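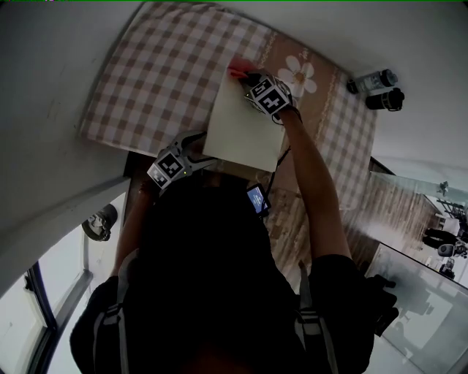

Plilter wrote that the fingertips are the first thing to check before you spend money on the Akico pair, and most of what follows came out of that remark.

Home Topics Unsolved Members Log in

Akico hand-held grippers or the Sisa kit for paper and cloth tasks?

Posted by Aubert, 10 November 2024

I need two hand-held grippers for recording folding and sorting tasks at a table. Akico wants $1,564 for the pair with the backpack. Sisa sells a kit for $519, but you put it together yourself. My work is mostly single sheets of paper and thin cloth. Is the Akico set worth three times the price? Does the backpack get tiring?

Plilter

I have used the Akico pair since May. Single sheets are fine if you close on a corner and keep the other gripper open until you need it. The stock tips are too hard for thin cloth. The soft ones are $71 extra and should be in the box. Marker tracking has been steady for me as long as my sleeve stays off the faces. The backpack is all right for an hour. After that I take it off – the straps are narrow.

Sisa support answered my emails faster than Akico did, for what that's worth.

northbench

Get the Sisa. Same thing, cheaper.

tabletop_k

It isn't quite the same thing. I built the Sisa kit over two evenings and had to reprint one finger. Mine opens to 120 mm and closes flat, and it picks up copy paper. The cable clip is poor, so tape the cable to your forearm. If you are recording every day, I would pay for the Akico. For a short project the kit will do.

Contact us | Copyright 2024 | Back to top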